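Let the Quiet Stories Run Long

December 7, 2018

I spent 13 years carrying a camera for a local TV station, and the question I still get asked most at parties is whether I miss it. I miss parts of it! I miss the city council meeting that went sideways at ten at night. I don't miss the rundown, where everything that wasn't a fire got 19 seconds and a voiceover.

So here's my gripe. Local news is bad at ordinary work. We'll send two trucks to a wreck on the Landberg bridge, but ask for an afternoon to watch somebody do their job and the assignment desk looks at you like you asked for a pony.
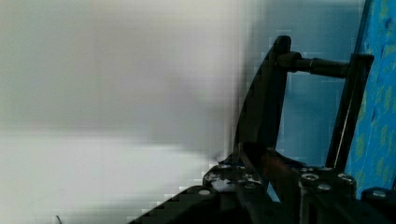
Close-up of a black gripper, scuffs and all.

Genivaldo Conceição, who shot next to me for years, used to say the viewers were way more patient than we were. I thought he was being sweet about it. Then in April of 2000 he talked our producer into running a piece on the night shift at the Guerra bakery, nearly five minutes, no reporter standing in front of anything, just people talking and dough getting slapped around. The phones rang all the next morning. People wanted to know if the older guy's knee was okay (he'd mentioned it once, in passing).

Did we make it a regular thing? Of course not. A storm came in, then sweeps, and then the producer left for a bigger market.

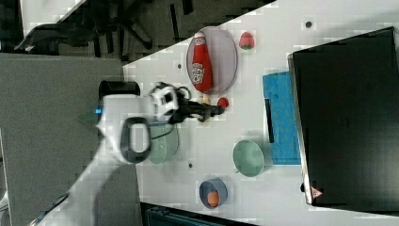
Robot arm at a white table, with a ketchup bottle on the plate and a toy strawberry beside it.

Freya Ashworth, who edits the Amedano weekly and argues with me about everything, thinks I'm being nostalgic. Her point is that slow stories cost money, and she has a payroll to meet. Fair enough. But she runs a full page of crime briefs every week that she doesn't even like reading, and somebody is getting paid to type those up too.

I'd take one of those pages, or five minutes out of the Sunday show, and hand it to whoever on staff is the most curious. Let them go sit somewhere for a day and come back with whatever they've got. If it flops, run the wreck footage next week. There's always more of it.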